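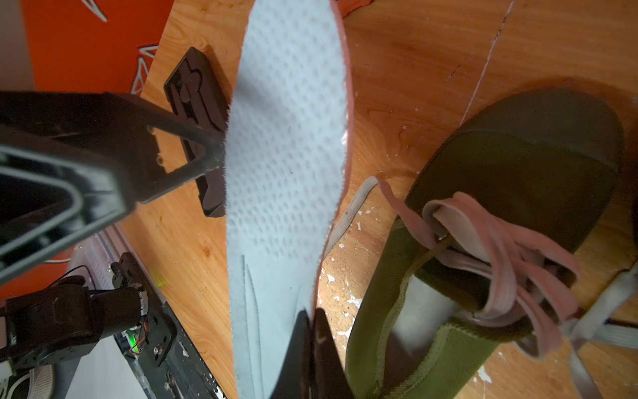

Shoes & Feet

How to trim insoles so they fit your boots

4 min read
Last updated: 9th October

I bought my walking boots half a size too big (thick socks, long story) and spent all of April sliding about in them like a child in wellies. A pair of insoles sorted it, but only once I'd learned to cut them properly – my first pair ended up shorter than my feet!

Start by pulling out whatever is in the boot already. If it's glued, work a butter knife under the heel and go slowly. Lay the old insole on top of the new one, heels lined up, and draw round the toe end with a biro. No old one? Stand on a bit of card, draw round your foot and use that.

Now cut just outside the line, with proper sharp scissors. You can always take off another sliver, so try it in the boot after each snip. Only trim the toe end and leave the heel and arch alone. If the front edge curls up when you push it in, it's still too long.

Then wear them round the house for 60 minutes before you go anywhere. Mine have done the Hendby loop and back, and I'm still fond of them.

Comments

Xuelian Duan
Do you put the new ones on top of the old? My toes got very squashed.

Carola Tiedemann
Xuelian, I take the old ones out first. Much more room.

Mao
Baking paper works for the template too, and you can see through it a bit.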